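공용 작업실 로봇 제작 노트
월요일, 저녁 7시 조금 넘어서 시작

지난번에 적다 만 것부터. 손목 쪽 케이블이 관절을 돌릴 때마다 당겨지던 문제는 풀렸다! 케이블 길이를 더 준 게 아니고 고정점을 하나 없앴다. 그동안 팔뚝 중간하고 손목 바로 앞, 두 군데를 묶어 놨는데 손목 앞을 풀어 주니까 돌아가는 데 전혀 무리가 없다. 이걸 왜 이제야 해 봤는지 모르겠다. 타이로 꽉 묶어 놓은 모양이 보기 좋아서 그냥 두고 있었던 것 같다. 앞으로 케이블은 예쁘게 말고 느슨하게.

Iker Paredes가 퇴근하고 바로 와서 같이 했다. 오늘 목표는 컵 집어서 트레이에 옮기기를 손목 카메라만 보고 끝까지 해 보는 것. 지금까지는 위에서 내려다보는 카메라에 기대고 있었는데, 그러면 팔이 컵 위로 들어가는 순간 정작 중요한 데가 가려진다. 손목 카메라는 반대로 가까이 갈수록 잘 보인다. 대신 손가락이 화면 아래를 꽤 많이 차지해서 그걸 어떻게 다룰지가 숙제였다.

소프트웨어 얘기 먼저. 우리가 Noonan이라고 부르는 제어 프로그램(이름은 Iker가 붙였고 뜻은 안 알려 준다)을 새로 갈아엎은 뒤로 처음 제대로 돌려 봤다. 예전 버전은 카메라 읽기와 모터 명령이 한 루프에 같이 들어 있어서 카메라가 한 번 버벅이면 팔도 같이 멈칫했다. 지금은 둘을 떼어 놓았고, 모터 쪽은 마지막으로 받은 목표 위치를 향해 알아서 부드럽게 간다. 차이가 눈으로 바로 보인다. 팔이 미끄러지듯이 내려가는데 둘 다 "오" 소리를 냈다. 이 맛에 한다 진짜.

설정 파일도 정리했다. 전에는 관절 한계값이 코드 안에 흩어져 있어서 하나 고치면 다른 데서 옛날 값을 읽어 왔다. 이제 Bornby 폴더 안에 파일 하나로 다 모았다. 고칠 때는 꼭 이 파일만 건드릴 것. 코드에 숫자 직접 쓰는 사람은 다음번 저녁값 낸다고 화이트보드에도 적어 놨다. (첫 번째로 걸릴 사람이 나일 가능성이 높다.)

8시쯤, 보정

손목 카메라 보정을 다시 했다. 체커보드를 들고 이리저리 움직이면서 찍는 방식 그대로인데, 이번에는 보드를 일부러 많이 기울인 자세를 섞었다. 전에는 거의 정면으로만 찍었더니 화면 가운데는 잘 맞고 가장자리에서 어긋났다. 모두 112장을 찍었고 흐린 것들은 골라냈다. 결과가 훨씬 낫다. 가장자리 직선이 이제 직선으로 보인다!

손과 눈 사이 보정(카메라가 손목 기준으로 어디에 어떻게 붙어 있는지 구하는 것)은 한 번 실패하고 두 번째에 됐다. 첫 번째는 팔을 움직이고 바로 찍은 게 문제였던 것 같다. 팔이 멈춘 것처럼 보여도 끝이 잠깐 떨고 있다. 자세마다 멈춘 다음 5초 기다렸다가 찍게 바꾸니까 값이 얌전해졌다. 지루하긴 한데 그동안 커피 마시면 된다.

메모: 보정 파일 이름에 날짜만 쓰지 말고 어느 팔인지도 같이 쓰기. 두 팔 파일을 바꿔 넣고 십오 분을 헤맸다. 증상은 팔이 아주 자신 있게 엉뚱한 데로 간다는 것. 다음에 이런 증상이 나오면 코드를 뒤지기 전에 파일부터 확인한다.

화면에서 손가락 처리

제일 재미있었던 부분이라 좀 길게 적는다.

처음 생각은 손가락이 나오는 부분을 통째로 잘라 버리는 거였다. 아래쪽을 그냥 버리고 위쪽만 쓰는 식. 간단하고 빠르다. 그런데 이러면 마지막 접근 때 물체가 손가락 사이로 들어오는 모습까지 같이 버려진다. 집기 직전에 제일 필요한 정보를 우리 손으로 없애는 셈이라 반나절 만에 접었던 방법이다.

두 번째가 마스크. 손가락 벌어진 정도에 따라 손가락이 화면에서 차지하는 자리가 정해져 있으니까, 벌림 각도별로 마스크를 미리 만들어 두고 그때그때 맞는 걸 씌운다. 오늘 이걸 붙였다. 각도 사이는 가장 가까운 마스크를 쓰는데, 중간값을 섞어 만드는 것도 해 볼까 하다가 일단 이대로 두기로 했다. 충분히 잘 된다.

마스크를 씌우고 나니 물체 검출이 손가락을 물체로 착각하는 일이 싹 사라졌다. 전에는 검은 손가락 판을 자꾸 뭔가로 잡아서 로그에 있지도 않은 물건이 줄줄이 찍혔다. 로그가 깨끗하니까 마음까지 깨끗해진다.

조심할 것: 손가락 판을 갈거나 나사를 다시 조이면 마스크도 새로 만들어야 한다. 조금만 틀어져도 마스크 가장자리로 검은 줄이 삐져나온다. 마스크 만드는 스크립트는 Bornby 폴더에 같이 넣어 뒀다.

9시 지나서, 컵 옮기기

상판 색 얘기를 적어 둬야겠다. 초록 상판으로 하자고 한 건 Iker였고 나는 반대했었다. 눈이 아플 것 같아서. 내가 틀렸다. 물체 윤곽이 정말 잘 떨어지고, 검은 손가락도 초록 위에서는 경계가 확실해서 마스크 검사하기가 아주 편하다. 인정!

컵은 처음에 입구 쪽 테두리를 집게 했다. 한쪽 손가락을 컵 안으로 넣고 다른 쪽은 바깥에 두는 방법. 위에서 내려가니까 계획이 쉬운데, 깊이가 조금만 어긋나도 손가락 끝이 테두리를 누르고 컵이 기운다. 그래서 몸통을 옆에서 감싸는 쪽으로 바꿨다. 손목을 눕혀야 해서 자세 계산은 까다로워졌지만 잡고 나면 훨씬 든든하다. 겉에 잔골이 있는 컵이라 잘 안 미끄러지는 것도 도움이 되는 것 같다. 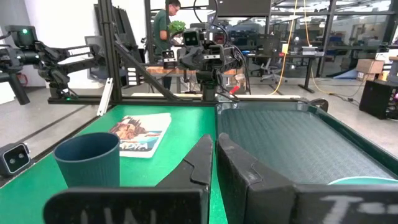 그래서 접근 순서를 이렇게 정했다. 컵에서 좀 떨어진 높이에서 한 번 멈추고, 손목 카메라로 컵 중심을 다시 잡고, 그 값으로 남은 길을 새로 계산해서 들어간다. 멈추는 시간이 아깝다고 Iker가 한 번 빼 봤는데 바로 성공률이 떨어져서 도로 넣었다. 멀리서 본 위치를 끝까지 믿으면 안 된다. 나중에 움직이면서 계속 고쳐 가는 방식으로 가고 싶은데 지금 루프 속도로는 아직 좀 모자란다.

트레이에 내려놓는 쪽은 생각보다 손이 갔다. 바닥에 마름모 무늬가 촘촘하게 있어서 스테레오로 깊이를 재면 무늬끼리 헷갈리는 구간이 생긴다. 똑같은 무늬가 반복되니까 좌우 짝을 엉뚱하게 맞춰 버리는 것. 깊이 그림에 구멍이 숭숭 나거나 바닥이 물결처럼 출렁거린다. 테두리는 둥글게 올라와 있어서 오히려 잘 잡힌다. 그래서 바닥은 아예 안 재고, 테두리로 트레이 위치와 기울기를 구한 다음 바닥 높이는 자로 잰 값을 쓴다. 꼼수 같지만 아주 잘 된다. 트레이는 어디 안 가고, 높이도 안 변한다.

놓을 때는 바닥 조금 위에서 속도를 확 줄이고 모터 전류가 살짝 오르면 닿은 걸로 본다. 문턱값은 124로 잡았다. 단위는 드라이버가 주는 값 그대로라 별 뜻이 없다. 이보다 낮추면 내려가는 도중에 팔 무게 때문에 닿은 줄 알고 공중에서 놓아 버리고, 많이 올리면 컵을 눌러 댄다. 오른팔 기준이고 왼팔은 따로 찾아야 한다.

그리고 됐다! 집고, 들고, 옮기고, 내려놓고, 손가락 벌려서 빠져나오기까지 손 하나 안 대고 쭉. 바로 한 번 더 했는데 또 됐다. 세 번째는 들어 올리다가 놓쳤고(손가락을 덜 오므린 상태에서 들기 시작함, 상태 확인을 한 줄 빼먹었다), 고친 뒤로는 계속 잘 된다. 둘이서 하이파이브 하고 난리였다.

납작한 물건은 아직이다. 카드 같은 건 손가락이 밑으로 들어갈 틈이 없어서 지금 손가락으로는 어렵다. 생각 중인 방법은 손가락 하나로 눌러서 상판 끝까지 밀고 간 다음 튀어나온 부분을 집는 것. Plonmont 식으로 손톱 같은 얇은 끝을 덧대는 방법도 있는데(작년에 작업실에서 만들다 만 손가락, 도면은 서랍에) 마스크를 다시 만들어야 하니 나중에.

기록

오늘 저장한 프레임은 3,277장. 디스크가 금방 차겠다. 실패한 시도도 지우지 말고 둘 것, 세 번째 시도 같은 게 나중에 제일 쓸모 있다. 폴더 이름은 Pitesmont 밑에 회차별로.

다음에 할 일
왼팔 전류 문턱값 찾기
멈춤 없는 접근, 루프 속도부터 재 보기
마스크 중간값 섞는 거 한 번은 해 보기
저장 형식 바꿔서 용량 줄이기 (Iker)
비상정지 버튼 손 닿는 데로 옮기기. 지금 위치는 팔 너머로 손을 뻗어야 해서 안 된다. 이건 다음번에 전원 넣기 전에 제일 먼저.
10월 안에 두 팔로 컵 넘겨받기

두 팔 넘겨받기는 벌써 머릿속으로 한참 돌려 보고 있다. 한쪽이 몸통을 잡고 있으면 다른 쪽은 어디를 잡아야 하나, 테두리밖에 없나. 그러면 오늘 버린 테두리 집기를 다시 꺼내야 한다. 코드 안 지우고 브랜치로 남겨 뒀음.

전원 내리고 10시 반에 나감.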